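Reports > Grants > Walmont Community Fund

Basket Weaving for Beginners, Walmont: Progress Report to the Fund
By Corina Baumgartner
June 20, 2025
4 shares | 2 comments

This report covers the spring term of the weaving program paid for by the Walmont Community Fund. The grant pays for the tutor's hours, materials, and rent of the upstairs room at Suvarna Hall. Spending is in line with the budget approved in October, apart from one item explained below.

Enrollment for the term was 38 adults, split between an afternoon group and an evening group. Most had never woven anything. Leonora Lumanlan taught both groups, and Reto Aigner assisted in the evenings. Five people dropped out before the halfway point. Two of those had changed shifts at work and have asked to be put on the list for fall.

Both groups began with a small round mat and then moved to a round basket with a plain border. The rectangular basket came last. Corners gave people the most trouble. Leonora changed her plan after the first two sessions on them and had everyone practice a single corner on a short base before starting the full piece. This used up one extra week, and the session on handles was dropped to make room for it. Handles will be taught first thing in the fall instead.
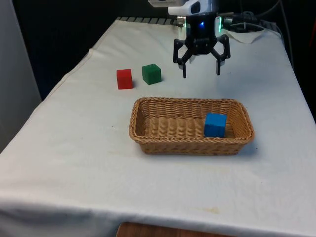 Material costs ran over. We had budgeted for one order of cane from Grineo, and we needed a second one because beginners break more stakes than we allowed for. The second order cost $953, delivery included. We covered it from the money set aside for a guest tutor, who canceled in any case. No additional funds are requested for this term. For the fall we have raised the materials line and will order everything at once, which saves a delivery charge.

The soaking tubs leaked at the start of term and left a stain on the floor near the sink. The hall has accepted our offer to sand and reseal that patch over the summer. New tubs have been bought.

We sent a short survey to everyone who finished and got 25 replies. People liked the size of the groups and the pace after the corner sessions were added. The main complaints were parking in the evening and the lack of printed instructions to take home. Liesl Zaugg is writing the instructions now, with drawings, and we expect to have them ready before the next intake.

Planned for the fall:

Two beginner groups, same times as before.
One follow-on group covering handles and lids, limited to 12 people.
A sale and open afternoon at the end of term. Flikska has offered us the use of its front window for the two weeks before.

The waiting list is open, and names are being taken at the hall desk. Rami Dabbas has taken over the accounts from me and will send the receipts and the full statement separately. Questions about spending should go to him. Questions about the classes can still come to me.

2 comments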